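Slope-walled bin

A slope-walled bin (also called a sloped bin, a picking bin or, in older workshops, a slant box) is an open-topped container whose sides lean outward from the floor to the rim. It is used to hold loose items that have to be taken out one at a time: castings, fittings, bottles, tools, boxed goods, returned parcels. Most are rectangular and shallow for their width. The shape looks plain, but it is one of the cleverest bits of everyday storage around, and a good one can stay in service for decades with little more than an occasional coat of paint.

Name

"Bin" is an old word in English for a place to keep grain, bread or wine. In shops and factories it came to mean almost any open container that sits still while people work from it. The terms tote, tub, tray and crate overlap with it. A tote is normally made to be carried and a tray is shallower, though plenty of workplaces use all of these words for the same object. In the Trulska workshops at Truduvberg the sloped kind was simply "the Skasska," after the first model made there, and older staff still use the name for any bin with leaning sides.

Shape

The main parts are the floor, the walls and the rim. The floor is flat in most bins. The walls meet it at an angle, and the slope does a wonderful amount of work. An item that lands against the side tends to slide back toward the middle, where it can be reached, and a hand coming in from above has room for the knuckles between the item and the wall. In a straight-sided box the same item can end up standing in a corner, flat against two sides, and getting it out takes fingernails and patience.

How steep the walls should be depends on what goes in. Smooth, heavy things slide down a gentle slope. Light or rubbery ones cling to it and need something steeper. Round items behave best of all, and cardboard boxes are the most stubborn, as a soft corner will catch on any scratch or seam. Ka-ming Yen, whose notes on the Trulska bins are the fullest account of them, recommended testing a wall with the actual goods before settling on an angle, and she kept a set of hinged boards for that purpose.

Corners are made in two ways. Folded corners come to a sharp crease and are easy to produce from sheet. Rounded corners take more effort but are a delight to clean, and small parts don't lodge in them.

Materials and color

Bins are made from sheet metal, molded plastic, plywood and heavy board. Metal takes hard knocks and can be hammered straight again. Plastic is quieter and lighter, and it doesn't rust. Plywood is pleasant to work with and still popular for bins built in-house, often with a metal strip screwed along the edges that get the most wear.

Color matters more than one might expect. Gray is common because it hides dirt and makes both pale and bright objects fairly easy to spot. White shows up dark goods very well but shows every mark too. Some bins mix the two, with a panel of one color laid over a wall of another. These panels are a handy way to change the slope of one side, or to make a deep bin shallower, without replacing the whole thing.

Wear

A bin that is used every day records that use on its surfaces, and this is half the fun of looking at old ones. The floor picks up scuffs, usually cloudy patches where things have been dragged and turned. The walls chip where goods strike them. Once paint has been broken, the edges of the chip lift and the bare spot grows, so a panel can show several layers at once: top coat, primer, an earlier color, then whatever lies beneath. Li-hua Man, who repaired bins at Trulska, could tell from the chips which side people had been loading from.

Repainting is the usual cure. Loose paint is scraped off, the edges are sanded smooth and the surface is wiped down before a new coat goes on. Deep gouges should be filled first, especially low on the slope, where a rough patch will stop things sliding. Many workshops leave the floor bare, as fresh paint there rarely lasts.

Filling and picking

Sloped bins work best when they aren't overfilled. One loose layer, or at most 2 layers of larger goods, leaves space to get hold of each item. Packed to the rim, the walls no longer help, and things start to interlock. Long or hooked shapes are the worst for this and are better kept in divided trays.

People picking by hand generally start at the top and the near side. Where picking is done by an arm with a narrow gripper, the same advice applies, and the slope is just as welcome — a slim finger needs a clear way down beside the item, much as a hand does. Good lighting from more than one side helps in both cases, because shiny strips and bare metal can throw reflections that hide a small part.

The Truduvberg bins

The Skasska was made in 3 depths, all sharing the same footprint so that stands and lids could be swapped freely. A separate version known as the Kao had one removable sloping side, held by a strip along its base. The surviving workshop ledger runs to 3339 entries, covering new bins, repairs and repaints, and it is a marvelous read for anyone who likes to know how ordinary things were looked after. The last pages are mostly replacement panels, ordered in February, with the wall angle penciled beside each one.
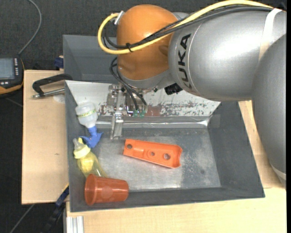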